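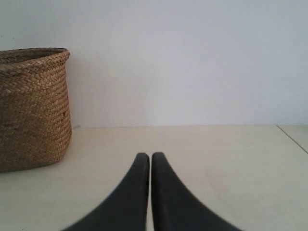 Woven basket with a rolled rim.

Govum points and breakfast when you book through Prarkon — has anyone had it honored?
November
Started by Kastriot Vidmar
Print this thread | E-mail to a friend

Kastriot Vidmar
I have a stay coming up at the Hafþórsson in Osthorpe and I'm trying to work out what I'm owed. The booking was made on Prarkon, prepaid, 5 nights, king room on the harbor side. I have mid-tier status with Govum. The Prarkon confirmation says "member benefits may apply at the discretion of the property." The Govum site says stays booked through outside sites don't earn points, and it says nothing at all about breakfast.

I called the hotel on Tuesday and the person at the desk told me breakfast was included for members "however you booked." I asked for that in an e-mail and haven't received one. Has anyone stayed there on an outside booking recently? I'd like to know before I arrive, because breakfast for two every day adds up to more than I saved.

harborline
Stayed there in the spring on a Prarkon rate. Got breakfast, no points. They put my member number on the reservation at check-in and handed me the breakfast cards without my asking. The room was a standard king, no upgrade. No complaints about it.

DellaRoo
My experience was the opposite. I gave them my number at the desk and was told that outside bookings get the room and nothing else. I paid for breakfast the first morning and went to the bakery by the ferry stop after that. The clerk was polite about it, but it was a flat no.

quietfloor
The rules are clear enough. If you book outside, you are Prarkon's customer and you get what Prarkon sold you. Anything more is the hotel being nice. I don't see why people expect the perks when they took the cheaper rate to begin with.

Kastriot Vidmar
I don't expect them. The hotel told me on the phone that I'd get them, so I'd like to know if the hotel means it. The status is also mine no matter where I book. The Govum terms mention points and elite nights for outside bookings. They don't mention on-site benefits either way.

quietfloor
They don't have to list every single thing you don't get.

harborline
They list a lot of things you don't get, to be fair. There's a whole paragraph on robes.

tmarch_travels
I used to work a front desk, different chain. What happens in practice is that the reservation comes over with a rate code. Some rate codes print the breakfast cards with the key packet and some don't. If it doesn't print, the clerk has to decide, and whether they say yes depends on who is on shift and how full the restaurant is. So harborline and DellaRoo can both be right.

My advice is to call again, ask for the front office manager by title, and have them add a note to the reservation itself. A note on the reservation counts for more than an e-mail, since the clerk will see it at check-in whether you bring it up or not.

DellaRoo
That would explain it. I checked in late, after 8 in the evening, and there was a line behind me.

Kastriot Vidmar
Thanks, that's useful. I'll call again and ask for the manager.
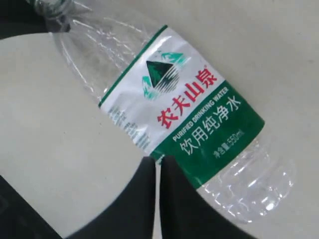 Nongfu Spring purified water, bottle on its side.

pelham_b
Slightly off topic, but has anyone had points post from an outside booking by accident? I had 2,513 points show up after a Govum stay that I know I booked through Prarkon. It was a different property, the one near the Osthorpe convention hall. I think it was from my room charges, dinner and the laundry, but the folio doesn't break it out.

harborline
Incidentals can earn even when the room rate doesn't. Look in your account under the stay details. If it says "other eligible spend" that's your answer.

pelham_b
It does say that. Good, I'll stop worrying about them being taken back.

quietfloor
Incidentals don't earn on outside bookings. That changed a while ago.

harborline
He has the points and the line item in front of him.

quietfloor
Then it's an error in his favor. The terms say "no points on any portion of the stay."

tmarch_travels
The terms I'm reading say "no points on the room rate." Are you looking at the page for the business program? That one is stricter.

quietfloor
Possibly. I do have the business account. I'll look again tonight.

Kastriot Vidmar
Update. I called back at lunchtime and reached the front office manager. She looked up the booking and said the rate does not include breakfast, but that the hotel extends it to members at my level as a house policy, for 2 people, in the main restaurant only. Room service is not covered. She added a note while I was on the line and read it back to me. Late checkout she would not promise. I'm to ask on the morning before departure.

She also said that if I cancel and rebook direct I'd get points, but the Prarkon rate is nonrefundable, so that's out.

DellaRoo
Glad you got an answer. I wish I had known it was a house policy. I may write to them.

tmarch_travels
Do write. Give them the dates and your member number and keep it short. You may get the breakfast charge back as a credit.

quietfloor
I looked. It was the business program terms. For the regular program it's the room rate only, so pelham_b keeps the points. I still say book direct. You would have had the points, the breakfast and a refundable rate, and none of these phone calls.

Kastriot Vidmar
The direct rate was a good deal higher on the day I booked. I did compare. With breakfast included I come out ahead on this one. Without it I would have agreed with you.

harborline
Same for me. I check both every time, and some weeks direct is cheaper once you're logged in.

One more thing about the Hafþórsson, Kastriot — the harbor side rooms over the loading area get truck noise early in the morning. Ask for something toward the far end of the hall. The elevators are a longer walk but it's quieter.

DellaRoo
Seconding that. I had one of those rooms and the trucks woke me before my alarm did. The bed was good and the shower pressure was fine.

Kastriot Vidmar
Will do. I'll post again after the stay and say if the note was still on the reservation when I checked in.

pelham_b
Please also say if the pool is open. The site says seasonal and doesn't give the season.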